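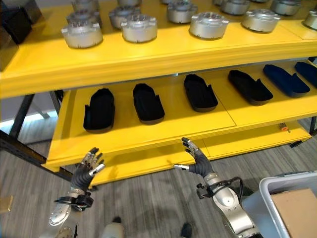 Werkstattbuch, März, Eintrag zum gelben Regal

7:40 Uhr. Kaffee steht, Halle noch ruhig, und ich muss das jetzt gleich aufschreiben, solange ich mich noch so freue: Das gelbe Regal ist eingeräumt! Seit dem Umzug aus Tunitz lagen die Gehäuse in drei verschiedenen Kisten, und wer eins brauchte, hat erst mal gewühlt. Jetzt stehen sie oben, mit der flachen Seite nach oben, versetzt in Reihen, und man sieht auf einen Blick, was da ist. Auf dem Gelb machen sich die silbernen Teile übrigens großartig, jede Nase am Rand hebt sich ab.

Belegung
Oben: Gehäuse, Auftrag Marinho. Versetzt stellen, damit die Nasen nicht aneinanderschlagen (Bernice hatte die Idee, ich wollte erst gerade Reihen, sie hatte recht). Die vordere Kante hat einen hochgezogenen Rand, bitte trotzdem nichts direkt dagegenschieben.
Mitte: die Schaumschalen, schwarz links, dunkelblau rechts. Schräg nach hinten gelegt, so kommt man an jede einzeln ran.
Unten: bleibt vorerst Ablage für Kleinkram.

Zu den Schalen
Die Form sieht ja aus wie für Schuhe, und jeder, der vorbeikommt, fragt, ob wir jetzt Einlegesohlen machen. Mir egal, ich finde sie wunderbar! Ovale Mulde, hoher Rand, seitlich eine kleine Aussparung. Die schwarzen sind die erste Lieferung aus Rornthorpe, die blauen die zweite. Ob der blaue Schaum härter ist, weiß ich noch nicht, gefühlt ja. Muss mit dem Messgerät ran, Zettel dafür liegt bei mir.

Nachmessen
Ein Gehäuse aus der hinteren Reihe auf die Platte geholt, Nr. 1311. Planfläche sauber, Bohrungen gratfrei bis auf eine, die habe ich von Hand nachgesenkt. Mit 3000er Papier einmal über die Kante, danach lief der Finger ohne Haken drüber. Sehr schöne Arbeit von den Drehern, habe ich drüben auch so gesagt.

Offen
- Schildchen für die Fächer drucken. Schrift größer als beim letzten Mal, die 20er konnte man vom Gang aus gut lesen.
- Fuge in der mittleren Ablage: zwei Platten stoßen da aneinander. Mit dem Lineal drübergehen, ob eine Kante übersteht. Falls ja, unterfüttern.
- Hillidville will wissen, ob wir noch ein zweites Regal in derselben Farbe nehmen. Von mir aus sofort!
- Bernice Yakubu fragen, wo die Gehäuse mit den Anschlussstücken hinsollen, wenn der Rest von Marinho kommt. Oben wird es eng.

Nachtrag, 15:10 Uhr
Bernice meint, der Rest kann vorläufig in der Kiste an der Säule bleiben, aber mit Zwischenlagen aus Pappe. Pappe ist im Schrank neben der Bandsäge, zweites Fach. Lineal habe ich nicht mehr geschafft, mache ich morgen früh als Erstes.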